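Section 4: Sorting and folding on the bed

4.1 Before you start

The Utura folding board and the four Remar drawer trays are meant to be used on a flat surface at least as wide as a double bed. A made bed works well. Strip off the doona or pull it right down to the foot, and leave the bottom sheet in place, tucked firmly at all four corners. A sheet that has worked loose will bunch under the board and throw the fold off.

A sheet with printed lines or checks is handy, as the lines can be used to square up hems and sleeves. Lines near the edge of the mattress tend to curve where the sheet is pulled over, so work towards the middle of the bed.

Check that everything to be folded is completely dry. Feel along the waistband, cuffs and pocket linings. Fleece and heavy jersey can be dry on the face and damp inside the hood.

CAUTION: Do not place the board on a bed where an electric blanket is switched on. Turn the blanket off at the wall and let it cool.

4.2 Sorting

1. Tip the washing onto the bed a few pieces at a time. A full basket at once makes a heap that has to be sorted twice.

2. Put woven shirts on the left and knits on the right. Woven shirts include checks, flannelette and business shirts. Knits include windcheaters, hoodies, T-shirts and trackie daks.

3. Turn anything inside out the right way. Pull sleeves through from the cuff.

4. Close zips. Do up the top button and every second button below it on collared shirts.

5. Set aside anything with a mark or a loose thread. Do not put marked items in the trays, as the mark can set in storage.

Note: If you are left-handed, swap the two sides. The board can be turned end for end and folds the same either way.

4.3 Folding a hooded top

Hooded tops are the hardest item to get into the shallow tray (part no. 409), and most of the letters we receive are about them. Take it slowly the first few times.

1. Pick the top up by the hood and give it one shake. Lay it down with the hood away from you.
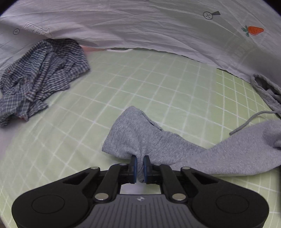 2. Find the seam that runs over the crown of the hood and use it as your centre line. Smooth the body of the top outwards from that line with the flat of your hand.

3. Draw both ends of the cord out to the same length and lay them inside the neck. A cord left hanging will catch in the tray runner.

4. Turn the top face down on the board. The shoulder seams should meet the upper edge.

5. Bring the left sleeve straight across, then double it back down so the cuff points to the hem. Repeat on the right.

6. Close the left flap of the board, open it, then close the right flap and open it.

7. Fold the hood down flat over the shoulders. Press out the air.

8. Close the bottom flap. The folded top should now be the same width as the tray.

If the top is too thick for the shallow tray, use the deep tray (part no. 474) and stand it on its folded edge.

Note: Do not iron over the hood seam before folding. It leaves a shine on darker knits.

4.4 Folding a checked shirt

1. Lay the shirt face down with the collar at the upper edge of the board.

2. Line the checks up with the side of the board. If the pattern runs crooked, go by the side seams.

3. Fold the sleeves as in 4.3, step 5, keeping the cuffs flat.

4. Close the side flaps, then the bottom flap.

5. Turn the shirt over and set the collar with your fingers.

Lined shirts need a little more room. Fold them last and put them at the top of the stack, where the lining will not be crushed.

4.5 Loading the trays

Fit the Juntunen divider before loading. It clicks into the slots on the tray floor and can be moved one slot at a time. Stack no higher than the rim, which stands 148 mm above the tray floor.

CAUTION: Do not lift a loaded tray by the divider. Hold it by both end handles.

4.6 Care of the board

Wipe with a damp cloth and dry flat. Do not leave it in a parked car or against a heater. Hinges can be replaced if they split; ask for Tristau hinge pack 3,681 and state the colour of your board.

Folding steps by Zdislava Šindelář, revised November. Instructions for fitting the trays to drawers and wardrobe shelves are in Section 5.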